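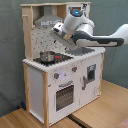
Arm over the play kitchen, pot on the stove.

2018-04-28

Read the Grorneck draft again over coffee. The method learns from 700 demonstrations and then, they say, copes with a kitchen it has never met. I have my doubts. Their new kitchen was the old one turned a little to the left. Zerrin Soylu thinks I'm being unfair, and she may be right, but she also picked the 18 test runs herself and can't tell me how.

The number everyone quotes is the success rate. I want to know what counted as success. If the pot ends up half on the burner, does that score? The draft gives it 2 lines – both vague.

I asked for the full logs, all 1,380 of them. Zerrin sighed and said July. 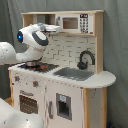
Things to settle before I sign anything

Who scores the runs, and do they know which method they're watching? Also whether Dernley's old baseline got the same tuning. I bet it didn't – it never does.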